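August, notebook 2, dye bench

8:40 am. Took the lids off the madder vats. Vat A has been going since last week on the Grirkia root, vat B on the chopped root from Skotari. Same weight of root in each, same tap water, same chalk. B is browner than A, as it was last time. I had hoped finer chopping would close the gap and it hasn't.

Yarn for this round is the Flomby two-ply, scoured yesterday and left in the rinse bucket overnight. Alum mordant at our usual strength. I did not add cream of tartar to either lot. The last batch with tartar came out more orange than the customer card, and the card is what we have to match.

9:15 am. Both vats on low heat. Going up slowly. The old notes say to keep madder under a simmer or the browns come out of the root, and I agree with the old notes. Vat B runs hotter than its dial says, so I am going by the glass thermometer and ignoring the dial. Someone should write that on tape and stick it to the housing. I will do it if I find the tape.

10:30 am. Yarn in. 87 grams per skein, weighed dry before scouring. Skeins tied loosely in four places with cotton string. Last month they were tied too tight and we got pale rings under every tie, which showed up badly once the yarn was wound.

Holding at 161 F on both. Turned the skeins every ten minutes for the first hour, then every twenty.
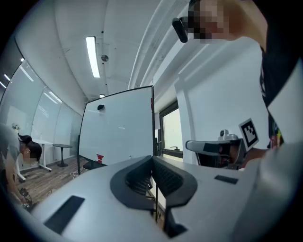 12:10 pm. Pulled a test strand from each. A is a clean brick red, close to the card but a little light. B is darker and duller, more like rust. Rinsed and pressed both in a paper towel before comparing, as wet strands always look deeper than they are. Put them back in for another hour.

Question for whoever orders the root: is the Skotari root older stock? The bag has no harvest year on it. The Grirkia bag does. If we are going to keep using both we need to know, or else keep them for different jobs. B would be fine for the rug yarn, where the customer wants a brown red anyway.

1:20 pm. Heat off. Leaving the skeins in to cool in the bath. Do not lift them out tonight, please, even if the vats are needed. The indigo can wait a day.

Water: meter read almost 3000 at the end of the morning, in gallons, for the month so far. Most of that is rinsing. I would like to try keeping the second rinse from each lot and using it as the first rinse for the next lot of the same color. It should make no difference with madder. I would not do it with walnut.

3:45 pm. Checked the Prothero samples on the window sill, the ones half covered with card for the light test. The weld yellow has faded on the exposed side, enough to see from the door. The madder has hardly moved. The onion skin is the worst of the lot and I would drop it from the range - it looks good for a month and then it looks like string.

Still to do: rinse A and B separately, dry in the shade, wind a card from each and label the back with root, mordant and temperature. Then a wash test with the gray soap. Need more chalk.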